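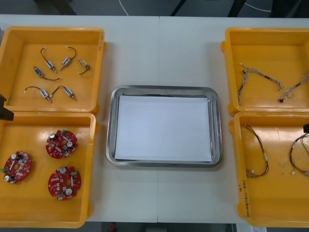
Filing a Declaration in Place of a Notarized Affidavit
Posted Saturday by Mercedes Castaño, Kondetti Legal Forms Forum

Members have asked whether a small claims court will accept an unsworn declaration when the form calls for an affidavit. My own matter concerns a parts order placed by Ralby with our shop, Goludia, and an unpaid balance of $2,000. The witness is our bench assembler, who must state what was delivered. Her draft says only "the goods." I have asked her to name them properly, as small solenoid actuators, each with a thin dark wire ending in a white connector, and to say that they were kept in open yellow plastic trays. The clerk would not tell me whether the statement must also be notarized.

Reply from ticona_y
The answer depends on the state. Many states allow a written declaration signed under penalty of perjury, provided it uses the wording set out in the statute. Please read the court's local rules before filing. If the form has a notary block, I would complete it.
Yesenia Ticona

Reply from sotelo_clerk
I must respectfully disagree with the last point. Where the statute permits a declaration, the notary block may be left blank. Our office paid for 114 notarizations last year and very few were required.

Reply from ticona_y
That may be correct in your county. In mine, a filing was returned after 5 days for a blank block, and the deadline had passed. A notary fee is a small cost beside a claim of this size.

Reply from m_castano
Thank you both. The form does have a block, and the witness will sign before a notary. May she attach the packing slip?

Reply from sotelo_clerk
Yes. Mark it Exhibit A and refer to it by that name in the statement. She should state how she knows the slip is genuine.

Related topics
Correcting an error in a sworn statement
Who may serve as a witness to a signature
Page limits for exhibits over 50 pages

Contact the moderators | Copyright Kondetti | Back to top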